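Bepari table-top arm: example gathering, progress to 19/11/2018
Report to Braverbridge, prepared by Janaka Fakir
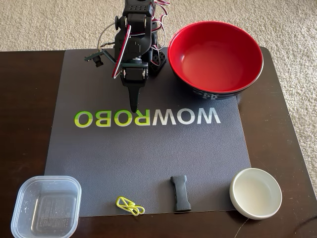 We have 682 usable examples. The plan you kindly funded said we would have rather more by now, and I have reread that plan several times in the hope that it had changed. What follows is where the time went and what we propose to do with the rest of it.

Recording. Each example is one attempt at picking up a small object and putting it in a bowl or tub, with one of us steering and the arm copying. Tharushi Munasinghe has done most of the steering and is now much better at it than I am, a fact she records in the log under "operator notes". A good session gives us 36 examples. A bad one gives us a sore neck and a long talk about cables.

Discards. We threw out 199 attempts. Most of these were the first batch, when the camera bracket had worked loose and the view drifted a little further with every run. I noticed this at the end of the batch. We now check the bracket before each session and Tharushi initials a sheet to say so. The others were grasps where the object was nudged about for so long that we would be teaching the arm to dither, and it needs no help there.

Objects. The small things remain the hard ones. The yellow clip lies flat and gives the finger very little to get hold of. The black rubbery dog-bone piece is easy when upright and a nuisance once it has rolled over, so we have started recording it both ways. The clear tub is causing trouble too: the model seems unsure where its sides are, and has tried to deliver things through them. The red bowl it likes very much. We will be using the red bowl less.

Training. Three training runs so far, all on the Ketidex machine. The latest managed the clip in nearly half of its trials, provided the clip began somewhere it had been seen before. Move it a hand's width and the arm goes politely to the old spot and closes on air. More varied starting positions should help, and these are now drawn from a list, as both of us turned out to have favourites.

Money. We are within budget, apart from servos. The Drirar order is late and we are down to our last spare.

Next. We will keep recording until February, with the clear tub and the awkward clip positions first. I would ask that the target for new objects be put back until then. A revised table of dates will follow once Tharushi has agreed to it.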